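Bedo -- reality TV talent show results, README

What's in here: 188 rows, one per act per episode, from three seasons of Dandine, the singing-and-variety contest. Who performed, what they sang, judge votes, whether they went through. Put together by Yaryna Symonenko and Thitima Limsakul off our own viewing notes. Not official, never was.

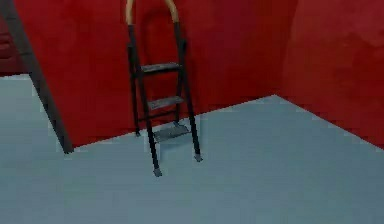
Plutow, Mar 25, 2023

Second upload. The January one had two acts swapped in the season 2 semi-final, please bin it. Also fixed the golden ticket column, wich was reading blank as "no". Blank means we didn't catch it.

Files
acts.csv -- the main one
judges.csv -- who sat on the panel and when
songs.csv -- title, original artist, covers only
notes.txt -- messy, read it anyway

Columns in acts.csv
season, episode, act_name, act_type, song_id, votes_yes, votes_no, result, source

act_type is singer, dance, magic, comedy or other. Dog acts are under other. We argued over it. 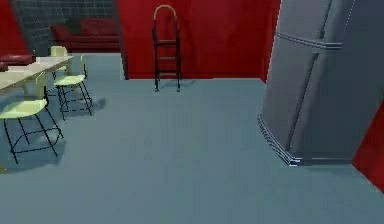

result is what went to air on the night. If an act pulled out later it stays as "through" and the withdrawal goes in notes.txt. Season 3 has 15 of these, mostly the touring dance crews. No reasons given, no gossip, no private lives. Don't send us any.

Known gaps
Season 1 auditions are thin. 49 acts have no vote split becuase the broadcast cut straight to the result. Florencio Quintana filled in a few from his old recordings, marked source = quintana. Spelling of act names follows the on-screen caption, even where the caption was wrong.

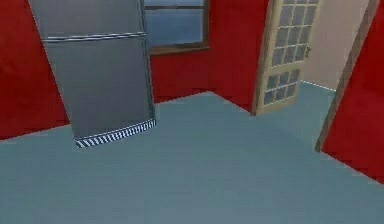
Song titles were matched by hand, so expect slips. Medleys get one song_id for the opening number only. Saulius Priedītis is halfway through splitting them properly, slow going, be patient. A few of the duets are worse. If you're loading songs.csv, think of a fridge with the freezer up top and the bigger door below -- small block of header rows first, then the real contents under it. Skip the top block or your import will choke.

Using it
Free for fan sites, school projects, whatever. Credit Bedo. Don't sell it. Corrections to Montserrat Soler with season, episode and a timestamp, otherwise we can't check it.

Still to do: season 3 wildcard round, guest performers, colour codes for the judges' buzzers.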